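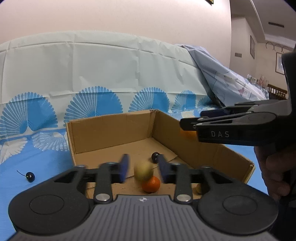 Section 3. Packing the Fruit Tray

3.1 Scope of this section

The following instructions apply to the packing of mixed loose fruit into the shallow cardboard tray. They are to be followed at every Trisdale packing table, including the small tables used for short orders in August. Lidded cartons and netted fruit are covered in Section 4.

Packers who have not previously handled soft fruit should read the whole section before beginning. Questions should be put to the table supervisor or to Firouzeh Rashti at the Serel office.

3.2 Preparing the table

1. Clear the table and wipe it down with a damp cloth. Allow it to dry.

2. Spread a clean tablecloth over the full working surface. The cloth prevents the tray from sliding and makes stray crumbs and stalks easy to find.

3. Smooth out any folds in the cloth where the tray will stand. A tray placed on a fold will rock, and small fruit will roll to one side.

4. Set the fruit to be packed within easy reach, sorted by kind, with the heaviest nearest the packer.

Note: The cloth must be changed whenever juice has soaked into it. Shaking it out is sufficient at other times.

3.3 Inspecting the tray

1. Take one tray from the stack and look over all the walls. Light creasing is acceptable. Torn or frayed upper edges are acceptable on trays intended for use at the table, but such trays must not be sent out to customers.

2. Check the floor of the tray. The flaps should overlap and lie flat. Press along each seam with the palm of the hand. If a flap springs up, tape it from the underside.

3. Brush out crumbs, dust and loose fibres before any fruit is put in. Crumbs tend to gather along the seams and in the corners.

4. Stand the tray in the middle of the cloth. It may be turned at an angle to the table edge if this allows the packer to reach the far corner more comfortably.

Caution: Do not use a tray with a damp floor. Wet cardboard weakens quickly and may give way when the tray is lifted.

3.4 Placing the fruit

1. Begin with firm, heavier fruit. Lower each piece to the floor of the tray before letting it go. Fruit must not be dropped, even from a small height – bruising may not show until the following morning.

2. Place tangerines and other citrus fruit next, towards the middle of the tray. Inspect the skin of each one as it is put down. The skin should be bright and unbroken.

3. Add plums, apricots and similar fruit along the walls, leaving a finger's width between pieces where space permits.

4. Place cherries and other small fruit last. They should be set in the gaps, never beneath a larger piece.

5. Where two people are working over the same tray, agree beforehand which side each will fill. Only one person should be lowering fruit at any given moment.

Note: The order given above is also used when the tray is filled in a single layer for display. Fruit should not be stacked in a shallow tray under any circumstances.

Caution: Fruit with a split skin must be taken out at once, together with any piece it has touched. Wipe the floor of the tray with a dry cloth before continuing.

3.5 Checking the weight

1. Place the filled tray on the Rosteck scale. The tray itself should have been zeroed beforehand in accordance with Section 2.

2. The fruit in a single tray may weigh up to 1,379 grams. If the reading is higher, remove one of the larger pieces and weigh again.

3. Trays holding less than 300 grams are to be combined with another part-filled tray of the same order.

4. Write the weight on the table sheet, followed by the packer's initials.

3.6 Moving and storing the tray

1. Lift the tray with both hands flat beneath the floor. Do not lift it by the walls.

2. Carry it level to the shelf. Trays are not to be placed one on top of another.

3. Keep the shelf out of direct sunlight and away from heaters.

Damaged trays should be flattened and returned to the Þrastardóttir store using Form 73. Corrections to this section are to be sent to Bjartur Eskildsen, who maintains the manual.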